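# Harken Tabletop Storage Set

Short clips and stills of food containers being placed in, on and next to wire baskets. Release 2 covers the tabletop portion only; the shelf portion is kept in `harken-shelf`.
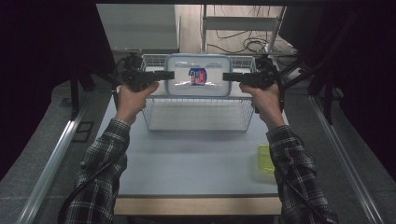
## Contents

| Folder | Items | Notes |
|---|---|---|
| `containers/` | 118 clips | lidded plastic food containers, rectangular and round |
| `baskets/` | 28 clips | wire baskets alone, moved or turned |
| `mixed/` | 200 clips | container and basket in the same clip |
| `stills/` | 400 images | one or more per clip, JPEG |

`mixed/` is the folder most people want. A clip goes there if a container touches a basket at any point, including when it only rests on the rim.

## Labels

Each clip has one row in `labels.csv`:

- `item`: container type. Transparent and translucent are separate values. Tinted plastic is `translucent` unless printed text can be read through it.
- `lid`: `on`, `off` or `unknown`. A colored rim with clear plastic inside it counts as a lid.
- `relation`: `in`, `on`, `beside` or `none`, always relative to the basket.
- `sticker`: `yes` if a printed label is visible on any face. The text is not transcribed.
- `extra`: other objects on the table, separated by semicolons. Partly hidden objects are listed too.

`on` means supported by the basket from underneath. Use `in` only when the base of the container is below the top wire.

## Known problems

- Clear plastic reflects the overhead lights, and the far edge of a lid is often lost. Outlines were drawn by hand in those clips and are a few pixels loose.
- Wire mesh over the light tabletop has low contrast. Automatic masks fill in the grid floor, so treat basket masks as solid shapes.
- `lid` was left at `unknown` for every round container in the first Prirow batch. Sjöberg relabeled the second batch but not the first.
- Sleeves cover small items near the table edge. Check `extra` before using a clip as a single-object sample.

## Splits

`train.txt` and `test.txt` are divided by container, so the same container never appears in both. Baskets are shared.

## Changes

- July: `beside` added; earlier files used `none` for it.
- Duplicate stills removed from `baskets/`.

Maintained by Lellisora. Report label errors with the clip name and the column.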